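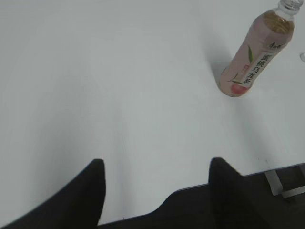
September 21, 2024

Notebook, pricing work on Cirillo

Big day for this notebook. The pricing calls are finished and I want to get everything down before I start remembering the version I like best.

Where we left off: Cirillo (the quoting tool for small repair shops, for anyone at Gistance reading this from the other team) has been free since the spring, and we kept telling each other we'd charge "when it's ready." Last entry I wrote that I didn't believe that sentence any more. So we put two prices in front of people who had never talked to us, a monthly one and a per-quote one, and then got on the phone with anybody willing.

Raw material so far: 2,442 visits to the pricing page across both versions, 400 emails out to shops in and near Braltstead, 20 calls. All the call notes are in the shared folder, including the ones where I talked too much. (Sorry. Call with the upholstery shop especially. I explained our roadmap to a man who wanted to know if he could print.)

What I expected

I was sure per-quote would win. Repair shops have lumpy months, they hate subscriptions, and every conversation over the winter had somebody complaining about paying for software that sits there. I even wrote "per-quote, obviously" on the inside cover of this notebook, and it's still there, and I'm leaving it.

What came back

People clicked per-quote more. Then on the calls they talked themselves out of it, one after another, without any help from me! The pattern goes like this: they like the sound of paying only for what they use, then they start to picture a Monday-morning type of rush where somebody at the counter has to decide if a customer is serious enough to spend a quote on. A shoe repair owner said she'd end up telling her staff to do the small ones on paper. As soon as she said it I wrote PAPER in capitals and underlined it so hard the pen went through.

That is the thing I'm so excited about. Per-quote pricing makes our best users use it less. Every quote they don't put in is a quote missing from their history, and the history is what they all say they'd miss if we took Cirillo away. We would have been charging people for building the very habit we need them to have.

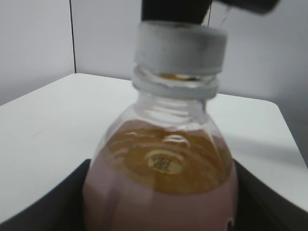 Bottle, partly full, cap resting a little askew on top.

Some things from the calls I don't want to lose:

The word "subscription" gets a bad reaction and the word "monthly" doesn't. Same price, same terms. I switched halfway through the calls, so the two groups aren't clean, but the difference in people's voices was hard to miss.

Shops that already pay for bookkeeping software compare us to that. Shops that don't pay for any software compare us to the phone bill. Nobody compared us to Brosent, and we've spent a lot of evenings worrying about Brosent. I did ask, at the very end of each call so it wouldn't color the rest. Several had heard the name. One had tried it and couldn't remember why he stopped.

Owners who write the quotes themselves care about speed. Owners who have someone at the counter care about mistakes. I had been giving both the same pitch, speed speed speed, and I could hear the second group being polite.

Free trial length hardly came up. What did come up was what happens to old quotes if they stop paying. Three different ways of asking it, all meaning "will you hold my records hostage?" We need a plain answer on the page. My vote is that they stay readable and printable forever, and I think engineering will say it costs us next to nothing.

Mistakes in how I ran it

The emails went out under my name, and my name is also on the help pages, so some of these shops had seen me before. They weren't as cold as I claimed in the plan. For the next batch, use somebody they haven't heard from.

I asked "would you pay this?" in the early calls. Useless question, everyone is nice. Later I changed it to "what would you stop paying for to cover it?" and the calls got so much better — longer silences, real answers, a couple of firm noes. If I only get to keep one thing from this whole exercise it's that question.

Also, the two page versions had different headlines. I didn't catch it until late. The click numbers are therefore muddy, and I'm leaning on the calls for any decision we make.

I posted a short version of all this to the team thread and asked for holes.

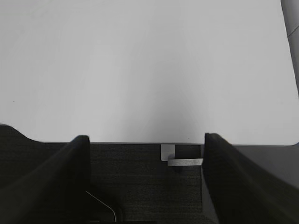
Leonardo Zanetti: I love the paper story, but be careful, you're hearing from people who picked up the phone. Shops that do a handful of quotes a month probably didn't bother, and those are the ones per-quote would suit. Before we drop it, can we look at how many quotes our current free accounts make? If the quiet ones are most of the list, monthly only could push them all out the door at once.

Good hole. He's right that I have no quiet shops in the call notes, not a single one. My gut says they'd leave under either price, but my gut also wrote on the inside cover, so. I answered that I'd pull the usage and sort the accounts by quotes made before we touch anything public. He also suggested a free floor: a small number of quotes at no charge, then monthly with no limit. I like it a lot. It keeps the quiet shops in, and the counter person never has to think about whether this customer is worth it, at least once the shop is on the paid side. The risk is right at the line, where we might get the paper problem back in miniature. Worth asking about directly.
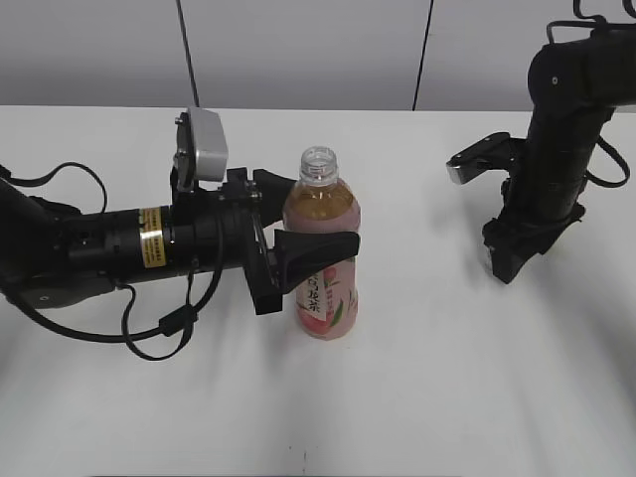

Next up

Pull quote counts for the free accounts and sort them. Share the list before drawing any conclusions from it, me included.

Rewrite the pricing page with one headline for both versions. Take out "subscription" everywhere, check the footer and the receipt emails too.

Write the records answer. One sentence, no legal tone.

Find quiet shops to talk to. Phone clearly doesn't reach them, so I'll walk around Braltstead with a printout and see who has a minute. Looking forward to this one more than anything else on the list!

Ask the shoe repair owner if she'd look at the free floor idea. She offered to talk again and she's blunt.

Open question for whoever picks up this page: does the free floor reset each month, or is it a one-time allowance? I keep changing my mind. Put your initials next to your answer.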